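Dindeck 901 Anti-Fatigue Mat
Reviewed by Vilmos Halász

The Dindeck 901 is a closed-cell standing mat for workbenches, packing stations and other places where people spend a shift on their feet. It replaces the older Pálfi mat, which many shops still have and which tends to curl at the corners after its second winter.

The 901 comes rolled. Ours needed almost 5 hours at room temperature before it lay flat, and the short ends were the last to settle. The underside has a molded grid that holds well on sealed concrete. On painted floors it creeps toward the bench – slowly, but enough to need pulling back at the end of the day. The bevel is shallow and a loaded cart rolls over it without catching.

Firmness is on the high side. Fanni Vincze, who stood on it through a full week of soldering, found it too hard until Wednesday and then stopped noticing it. Heavier users will probably like it from the start. Heel marks recover within two minutes.

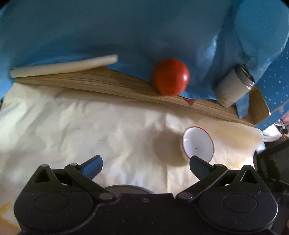

Page 2

Cleaning is simple. Flux, cutting oil and coffee all wiped off with dish soap and warm water. Solvent is another matter: acetone dulled the surface at once, and the manual's warning about it is printed too small. Metal chips lodge in the top texture and have to be brushed out along the grain.

The connector strip, sold separately by Prevside, is the weak part of the system. It joins two mats end to end, but the tabs are stiff and the joint stands slightly proud. Anyone covering a long bench should order the full-length version.

Recommended for fixed stations on sealed floors. Check the floor coating before ordering.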